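Kitchen Sim Pack: Getting the Trelik Add-On Running
26 September 2020
By Jabari Urio
Filed under: Robot Software > Setup Guides
Print this page | E-mail this page

Quick one. Bought the Trelik kitchen add-on for our arm simulator, took most of an evening to get it going, notes below so you don't lose yours.

First, update the base program. Anything older than build 601 won't load the kitchens. No warning, just a gray window. Then unzip the pack into the scenes folder, not the models folder (the manual has this wrong). Restart.

Pick a kitchen from the list. You get 19. Start with one that has a plain run of counter, fewer things to bump. Arm loads with its gripper on, so leave the tool menu alone for now. 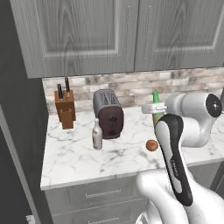

Next, set your grasp target. Click the object, hit Assign, check the name at the bottom changed. Small round stuff is the hardest, it rolls. Turn friction up a notch before the frist try. Tall cups tip if you come in from the side too fast, so cut approach speed in half.

Save before you press Run. Really. It crashed on me 2 times with unsaved targets.

Move the wrist camera last. Gladys Khaemba at Brelden does it first and says it's fine, but mine kept resetting.

Worth the money? For teaching, yes. Lighting is good, drawers are stiff and kind of useless. Support answered teh same day. If you only need one table and a block, skip it, the free scene does that.

Drawer settings in the next post.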